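Haarpflege selbst gemacht > Spülungen und Säuren

Leinsamengel flockt nach Zugabe von Panthenol aus und wird dünnflüssig

Yesenia Villaseñor
23. März 2018

Ich stelle seit März Leinsamengel als Leave-in für lockiges Haar her (Typ 3a, mittlere Porosität, nicht gefärbt). Grundrezept: 2 Esslöffel ganze Leinsamen, 500 ml destilliertes Wasser, unter Rühren aufkochen, bis die Masse Fäden zieht, dann durch einen Feinstrumpf abseihen. Das reine Gel ist in Ordnung und hält im Kühlschrank einige Tage.

Nun wollte ich es haltbarer machen und zugleich Feuchtigkeit ergänzen. Zugesetzt habe ich D-Panthenol 75 %, pflanzliches Glycerin, Zitronensäure zur pH-Einstellung und als Konservierer Kaliumsorbat. Am nächsten Morgen war das Gel deutlich dünner, am Boden lagen weißliche Flocken. pH laut Teststreifen zwischen 3 und 4. Geruch unauffällig.

Meine Fragen: Welcher der Zusätze verursacht die Flocken? Und lässt sich die Viskosität wiederherstellen, ohne Xanthan zu verwenden? Xanthan hinterlässt bei mir Rückstände, die beim Trocknen abbröseln.

Mengen auf den Ansatz: Panthenol 2 %, Glycerin 3 %, Kaliumsorbat 0,3 %. Die Zitronensäure habe ich nach Gefühl zugegeben, also nicht gewogen.

Yasuo Onishi

Panthenol scheidet als Ursache praktisch aus, es ist nichtionisch und stört den Schleim in dieser Konzentration nicht. Glycerin ebenso.

Der Leinsamenschleim besteht aus einem neutralen Anteil (Arabinoxylane) und einem sauren Anteil, der Galacturonsäure enthält. Der saure Anteil trägt im schwach sauren bis neutralen Bereich negative Ladungen, die Ketten stoßen sich ab und strecken sich. Wird der pH-Wert stark gesenkt, geht diese Ladung zum Teil verloren, die Ketten ziehen sich zusammen und die Viskosität fällt. Außerdem geht immer etwas Protein aus der Schale mit in Lösung. Dieses kann in der Nähe seines isoelektrischen Punktes ausfallen — das dürften die weißlichen Flocken sein.

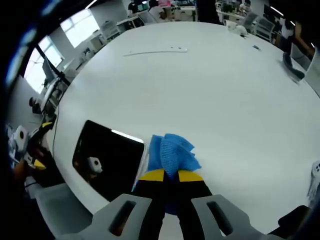 Dazu kommt das Kaliumsorbat. Wird die Säure zuerst eingerührt und das Sorbat danach als Pulver oder konzentrierte Lösung, entsteht örtlich freie Sorbinsäure. Sie ist in Wasser schlecht löslich und fällt als feiner Niederschlag aus, der sich nur langsam wieder löst. Die umgekehrte Reihenfolge ist günstiger.

Vorgehen:

Gel abseihen und auf unter 40 °C abkühlen lassen.
Kaliumsorbat in wenig destilliertem Wasser vollständig lösen, unter Rühren zugeben.
Panthenol und Glycerin zugeben.
Zitronensäure als zehnprozentige Lösung herstellen und tropfenweise zugeben, nach jeder Zugabe rühren und messen.
Bei pH 4,8 bis 5,0 aufhören.

Unter 4,5 würde ich bei Leinsamen nicht gehen. Über 5,5 wirkt Sorbat kaum noch. Der Bereich ist also eng, und Teststreifen mit ganzen Stufen reichen nicht aus. Es gibt Streifen mit Abstufungen von 0,2 oder 0,3, die sind brauchbar.

Den vorhandenen Ansatz würde ich verwerfen. Ein nachträgliches Anheben mit Natronlösung bringt zwar einen Teil der Viskosität zurück, die Flocken bleiben aber meist, und der Salzgehalt steigt.

Keegan Grimshaw

Ich koche einfach länger, dann wird es dick genug. Konserviert habe ich noch nie, ich friere das Gel in Eiswürfelformen ein. Ein Würfel reicht bei schulterlangem Haar für eine Anwendung. Nach dem Auftauen etwas dünner, mich stört es nicht.

Kenta Kaneko

Zu Yasuos Antwort zwei Ergänzungen.

Erstens: Langes Kochen erhöht die Ausbeute, löst aber auch mehr Protein aus der Schale. Wer wenig Trübung will, lässt die Samen bei etwa 80 °C ziehen und kocht nicht sprudelnd. Das dauert länger, das Gel wird klarer und lässt sich leichter abseihen.

Zweitens: Sorbat allein ist für ein wasserreiches Gel mit Pflanzenschleim knapp bemessen. Es wirkt gut gegen Hefen und Schimmel, gegen Bakterien nur mäßig. Auch bei richtigem pH würde ich kleine Mengen ansetzen, kühl lagern und sauber entnehmen, also mit Pumpspender und nicht mit den Fingern.

Als Ersatz für Xanthan kommt Hydroxyethylcellulose in Frage, 0,3 bis 0,5 %. Sie ist nichtionisch und reagiert auf die Säure kaum. In Glycerin anteigen, dann in das Gel einrühren und quellen lassen — sonst gibt es Klumpen. Ob sie bei dir bröselt, hängt auch von der Auftragsmenge ab, das müsste man an einer Strähne testen.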